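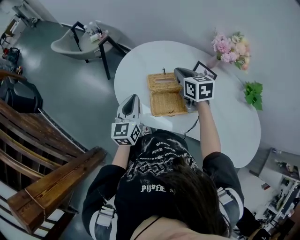
A Table for the Sitting Corner: project report

02/05/2023
By Alfie Blackburn and Eyvindur Skov

Background

The brief for our second-year interiors project was to take one corner of a shared room and make it more useful without building anything. We chose the sitting corner on the ground floor of Gritora House in Juvport. It gets used for reading, phone calls and waiting for other people to get ready. Before we started it had a grey armchair and a low square table with a wobbly leg, and the table was mostly covered in post.

We had five weeks and a budget of £237. Anything already in the building was free to use.

What people wanted

We put a short form through every door and got 62 back. The first question was what you would like to find on the table when you sit down. Tissues came first by a long way, which surprised both of us. After that came flowers or a plant, somewhere to put a cup, and "nothing". The second question was what annoyed people about the old table. Most wrote about the corners, as the way to the window is narrow and people caught their legs on it. A few wrote about the post.

We took three things from this. The new table should have no corners. There should be tissues on it, in something nicer than the cardboard box. Whatever else went on it had to leave most of the top clear.

The table

We looked at round, oval and kidney-shaped tables. Round was the cheapest, but a round table big enough to be useful stuck out too far when we marked it on the floor with masking tape. The oval one fitted but you had to lean to reach the middle from the chair. The kidney shape worked best on the tape plan because you can sit in close to it.

We bought a second-hand Bavano in white with a smooth matt top. Eyvindur was against white because of tea. We agreed to try it and write down any marks. So far there is one faint ring, and it came off with washing-up liquid.

The objects

The tissue box is wicker, a golden tan colour, rectangular, with a slot in the lid. It is from Odoi and was the most argued-over purchase in the project. Alfie wanted a plain white one to match the table. We put a picture of each on the noticeboard for a weekend and the wicker one got more ticks. It also has a lid that opens, so you can drop in a new pack of tissues from the top. With the slide-over sort you have to lift the whole cover, and in our first trial people just left the new pack standing next to it.

The flowers are pink and peach with green leaves, in a small pale vase. We started with a much bigger vase from the kitchen. It was too tall to see the other person over, and one good knock would have had it on the floor. The small one can be moved with one hand.

The sprig of green leaves was left over when we shortened the bouquet. Eyvindur laid it down on the table near the flowers and we ended up keeping it there. Opinions differ on this (see below).

The last item is a small picture in a dark frame. We wanted one dark thing on the white top so that the table didn't look like part of the wall.

Arranging them

We tried a number of layouts and noted what happened to each one after a day in use. With everything in a line down the middle, there was nowhere to put a book. With everything pushed to the far side, the tissues were out of reach from the chair and people pulled the box forward and left it there. This told us where the box should have been to begin with.

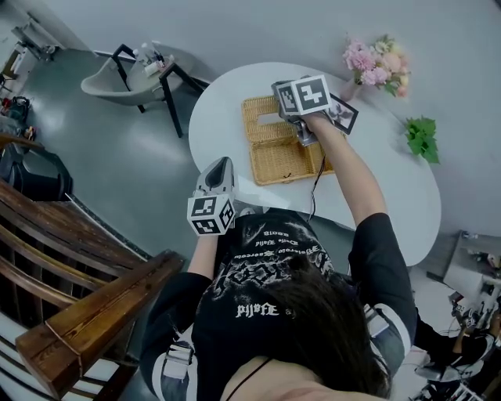 The tissue box near the middle of the table, with the flowers down at the far end.

The layout we settled on has the tissue box close to the middle and the flowers well away from it, with the leaves beside them. The picture stands beyond the box. The front edge is left free for cups and elbows. The box does travel a bit during the day, and so does the picture, but since we moved the flowers away they have mostly been left alone.

Bottles and other small things go on the black-framed side table next to the armchair. We didn't buy this. It was in the upstairs corridor with a lamp on it that didn't work. Moving it down did more to keep the main table clear than anything we spent money on, and we should have thought of it in the first week.

Problems

The post came back. On two mornings there were letters on the white table, and we have now put a tray by the front door. It works when people remember it.

Wicker holds dust. We go over the box with a dry paintbrush, which takes a minute or so.

The table is light and slides if you lean on the edge to get up. We have put felt pads under the chair and rubber ones under the table. If we did this again we would sit at a table for ten minutes before paying for it.

What we would change

Our form should have asked how people sit as well as what they want to look at. We guessed that everybody uses the armchair, but quite a few bring a stool and sit on the opposite side, and for them the picture faces the wrong way. A frame that can be seen from both sides might solve it. We have not found one we like.

We would also like to see how the corner does in August, when the house is half empty and the sun comes round to that side. We don't know yet if the top will yellow.

The tape plan, the form and the list of costs are in the folder in the studio, second shelf.

Comments

Tilly R
I walk past that old table in my dreams, it took a chunk out of my shin in first year. So pleased it's gone!! Where did the square one end up?

Eyvindur Skov
Bike shed. It has paint tins on it now.

marchbank
Good report. I would lose the leaves on the table, they look as though they fell off something. Everything else I like, the wicker especially.

Alfie Blackburn
They did fall off something, more or less. I'm with you but I was outvoted by Eyvindur and the people who come in for the phone calls.

Joan P.
What size pack of tissues fits the Odoi box? I bought a cover once and had to fold every pack in half to get it in.

Alfie Blackburn
The ordinary flat ones from the corner shop. The tall cube packs won't go in. Measure yours with the lid open first.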